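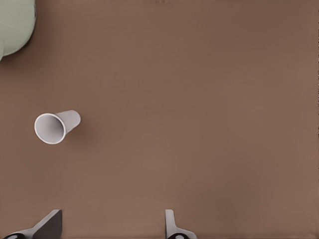 Glaze tests, third batch. Kiln log is in the blue folder as usual.

Fired the Juva stoneware tiles on Sunday, 11 in the load, all bisqued last week. Base recipe unchanged. Only the ash varied, in steps of 2 per cent. Sieved the ash twice and it still left grit in the bucket, so next time it gets an overnight soak and a finer mesh.

Tiles 1 to 4 dry and underfired looking, pinholes on the top edge. Tile 6 is the best of them: even coat, slight pooling in the stamped lines, no crawl. Past tile 8 it runs. Tile 10 stuck to the shelf and took a flake of batt wash with it. Shelf needs grinding before anyone uses it again.

The Arruda clay shrinks more than the bag says. Measure a bar properly before throwing lids with it.
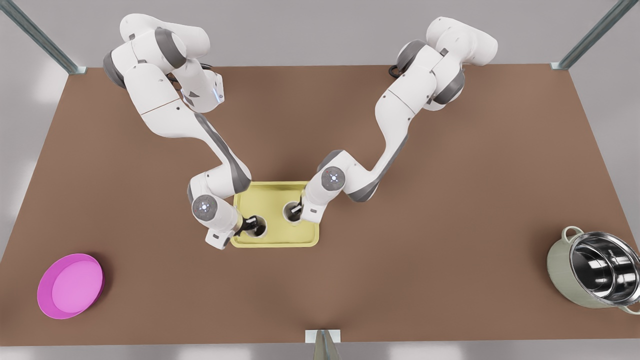
Kirnside, November

Second firing of the same glaze, slower at the top end. Held for 6 minutes at the peak, then let it drop with the bungs in. Colour warmer than before and fewer pinholes. Couldn't say yet if that is the hold or the thicker coat, as I changed both. Repeat with one change only.

Mixed a 2000 g dry batch from tile 6 and labelled it Ultomance. Lid is cracked, keep it off the floor. Whiting is nearly out. Cone packs still to make for the next load.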